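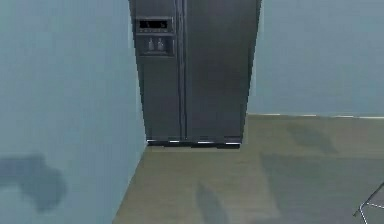 oston_kev wrote:
How many of your demos start with the robot already facing the fridge? Ours all did at first, and the policy learned to reach for the handle no matter where it was standing.

shimline wrote:
Most of them. The set is 845 demos of opening the fridge door in simulation. In 224 of those the base starts turned away and has to come around first. The rest start square to the doors or close to it.

Quick recap for anyone who missed the first half of this thread. Task is "open the right door past 45 degrees." Teleop with a hand controller, 13 kitchen layouts, one operator per session. We train on joint positions plus the head camera. Held-out layouts are where it falls apart. It drives up fine, then closes the gripper short of the handle and pulls on air.

oston_kev wrote:
Same as ours then. What is the handle gap in your fridge model? Two long bars side by side down the middle is a hard case. If the operators always come in from the right, the policy never sees what the left bar looks like up close.

shimline wrote:
I'd have to measure it. It's wide enough for one finger pad, and it doesn't leave much room for error. Operators do come in from the right, mostly, because in the corner layouts the wall on the left gets in the way of the elbow.

gravel_path wrote:
I'd stop collecting and look at rendering first. Dark metal door, dark metal handles, and a head camera that gets scaled down before it goes into the network. By then the handle is a couple of pixels wide. More demos won't fix that. Try a white fridge with the same geometry and see if the number moves.

mapletray wrote:
Disagree. We ran that test on the Astari kitchens. Swapping the finish helped on the layouts we trained on and did nothing on the new ones. What helped was starting poses. We threw out the fixed start and had the sim drop the base anywhere in the open floor with any heading. It took the operators longer per demo and they complained, but that was the fix for us.

gravel_path wrote:
Did you change the image size at all?

mapletray wrote:
No.

gravel_path wrote:
Then you can't rule it out.

mapletray wrote:
Fair. I'm still not going to re-render everything to find out.

shimline wrote:
I can do both on a small scale. Rera lets me replay the recorded actions with a different material, so the finish test costs me a night of compute and no operator time. The new starting poses need new demos. I have 11 hours of operator time left on this project.

oston_kev wrote:
Put the hours into poses. Also keep the failed grabs where the operator backs off and tries again. We used to trim those out to make the set look clean, and the policy had no idea what to do after a miss.

teleop_lou wrote:
I'm an operator, on a different team. Please don't tell people to miss on purpose. We were told to do that and you can see it in the data. Everybody misses the same way, a little to the left, then corrects. Just ask them not to restart when it happens by accident.

oston_kev wrote:
Good point. Accidental ones only.

shimline wrote:
We've been telling them to hit reset on a miss, so those are gone. I'll change the instructions before the next session.

gravel_path wrote:
One more thing to check while you're replaying. Are the shadows on the floor the same in every episode? We had the light in one place for a whole set and the base was steering by a shadow edge. It looked great until someone moved the light.

shimline wrote:
Light is fixed per layout. I never randomized it. I can do that in the same replay pass as the door finish.

mapletray wrote:
Do them in separate passes or you won't know which one did it.

shimline wrote:
OK, two passes. Finish first, then light. I'll post success rates on the held-out kitchens when both are through.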